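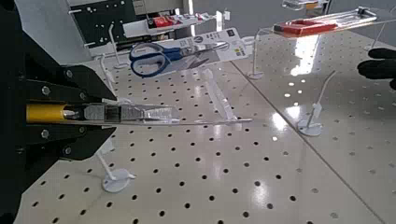

Second line support asks whether the recording was made before or after the firmware change on the leader arm, as the lag figure in the first post looks too high for the current build.

After. Leader and follower are both on the August build. I have corrected the header.

Ticket: grip opens late on release during remote demonstration
Site: Deltia, display bench
Software: Zustulell recorder, Cavalcanti leader arm
Status: open
Priority: normal

Summary
When the operator lets go of the trigger, the gripper stays closed for a short time and then opens. The arm is already moving away by then, so a packaged tool that should be left on its stand is dragged off it. The fault is worse with blister packs than with bare tools. Closing is not affected.

Log

1. Checked the trigger on its own, arm disabled. Raw value drops to zero as soon as the finger lifts. Trigger ruled out.

2. Checked the gripper from the local panel. Opens at once on command. Gripper ruled out.

3. Ran 30 releases by remote control with nothing in the jaws. Delay present each time, close to 200 ms. It does not grow over the session.

4. Moved the leader to a separate network port. No change.

5. Repeated the task by hand guiding, with the arm in free-drive and the gripper worked from the button on the wrist. No delay. Fault is therefore somewhere between the leader and the gripper command.

6. Opened the recorder settings. A smoothing filter was switched on for the gripper channel as well as for the joints. The joints need it — the gripper does not. The Grivusau profile we copied the settings from has it off for the gripper.

7. Filter off on the gripper channel, recorder restarted. Delay down to a level the operator cannot feel. Packs now stay on the stands if the operator pauses before backing off.

Reply from second line: please leave the joint filter alone and send one session file from before the change and one from after.

Both files uploaded 5 Nov 2020.

Still open
The old demonstrations were saved with the late release in them. There are 2,681 in the set. A policy trained on these will learn to pull away with the jaws still shut. Can the gripper channel be shifted back in the saved files, or do the release segments have to be shown again? The raw trigger value is stored next to the filtered one, so a shift looks possible, but the arm path after release will still be wrong wherever a pack was dragged.

Second line: raw trigger can be used in place of the filtered value. Drop any episode where the pack moved. Script to follow.

Waiting for script. Ticket to stay open until a cleaned batch has been replayed on the bench.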